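Atelier : chiffrer un petit bras robotisé avant de l'acheter

Fiche pratique, rubrique Équipement
Mise à jour : 2023-11-30

Le prix affiché d'un bras de table couvre rarement un poste en état de marche. Les conseils qui suivent concernent les ateliers qui veulent confier à une machine des tâches de prise et de dépose : pièces de petite taille, cadence modérée, surveillance par une personne déjà présente. Ils ne valent pas pour les lignes fermées ni pour les charges lourdes.

Partir de la pièce. Peser la plus lourde, mesurer la plus large, noter l'état de surface. La charge utile indiquée par le fabricant s'entend souvent bride nue. Il faut en retirer la masse de la pince, celle de la caméra, du support et du premier tronçon de câble. Un bras donné pour deux kilos peut n'en laisser qu'un au bout des doigts, et moins encore bras tendu. Demander la courbe de charge en fonction de la portée ; un vendeur qui ne la fournit pas n'est pas à retenir.

Mesurer la portée depuis l'axe de la base. Le bord de la table ne donne aucune indication. Tracer au compas, sur un carton, le rayon maximal, puis le rayon minimal, en dessous duquel le bras se replie mal. La zone utile est une couronne. Si la caisse d'arrivée tombe hors de la couronne, c'est la table qui change, et la table se budgète aussi.

Séparer le devis en lignes. Chez nous, l'installation du poste Jotmont a été découpée ainsi : bras et contrôleur, pince, vision, table, câblage, formation, réserve. Le bras vient de chez Mansour, la pince de chez Okitz. Le poste hors bras (pince, caméra, support, table, câbles) est revenu à 2845 euros. La ligne câblage avait été oubliée dans la première version.

Prévoir les câbles en longueur et en fixation. Mesurer la course la plus défavorable, poignet tourné au maximum, et ajouter une réserve de 40 cm. Un câble de caméra doit suivre le poignet sans tirer sur le connecteur. Trop court, il s'arrache ; trop long, il passe sous la pince. Compter des colliers à bande textile, un guide par articulation, et un câble de rechange identique commandé en même temps que le premier. Relever la référence exacte du connecteur, vis de verrouillage comprises.

Choisir la pince après les essais. Deux doigts parallèles suffisent pour des formes à faces planes. Pour les essais, employer des blocs de couleur vive à arêtes peu agressives, faciles à distinguer d'un plan clair et peu coûteux à remplacer. Varier la taille : un petit cube renseigne sur la précision d'approche, un gros bloc sur l'ouverture des doigts. Noter l'ouverture maximale réelle, garnitures montées.

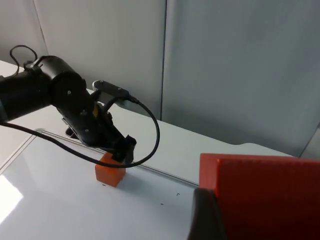 Elias Srour objecte que l'ordre est mauvais : selon lui, la pince se choisit avant le bras, puisque c'est elle qui fixe la masse embarquée et l'interface de bride. Il a acheté dans l'autre sens et a dû payer une plaque d'adaptation usinée, plus trois semaines d'attente. Il ajoute que les doigts d'origine devraient figurer au budget comme des consommables, avec au moins un jeu d'avance.

La remarque est fondée pour l'interface. Vérifier l'entraxe des perçages et le brochage avant de signer quoi que ce soit. Pour la masse, une fourchette suffit au stade du devis : retenir la pince la plus lourde du catalogue et dimensionner le bras en conséquence. Le choix définitif peut attendre.

Soigner le plan de travail. Un plateau blanc facilite le repérage des pièces sombres ou colorées, mais un revêtement brillant renvoie la lumière et gêne la caméra. Demander un échantillon mat et le poser sous l'éclairage de l'atelier avant de commander. Contrôler la planéité à la règle. Les joints et les profilés affleurants sont à relever sur le plan : une petite pièce déposée à cheval bascule.

Éclairage : une lampe diffuse orientable, fixée au mur ou à un mât indépendant de la table. Budget observé, quelque 200 euros avec le mât. Ne pas la fixer sur le bras.

Temps de mise au point. Poste le plus sous-estimé. Nous avons relevé 76 heures entre le déballage et la première série acceptée, toutes personnes confondues, reprises de programme incluses. Valoriser ces heures au taux interne et les inscrire au devis. Le logiciel Rustidlow, que nous utilisons pour les trajectoires, se loue au mois ; ne démarrer l'abonnement qu'une fois la table livrée et l'électricité tirée.

Entretien, à inscrire dès la première année :
garnitures de doigts, un jeu par semestre
câble de caméra, un en stock
visserie de bride, contrôle au couple chaque mois
nettoyage de l'optique, chiffon non pelucheux, sans solvant
sauvegarde du programme sur un support séparé après chaque modification

Occasion. Exiger le nombre d'heures du contrôleur, faire tourner chaque axe à vitesse lente et écouter. Vérifier le jeu du poignet à la main, machine hors tension et freins serrés. Un bras sans son boîtier de commande d'origine n'a de valeur que pour les pièces.

Calendrier. Les délais des pinces dépassent parfois ceux des bras. Pour un poste attendu en mai, faire valider le devis complet avant la fin de l'année et demander une date de livraison écrite pour chaque ligne.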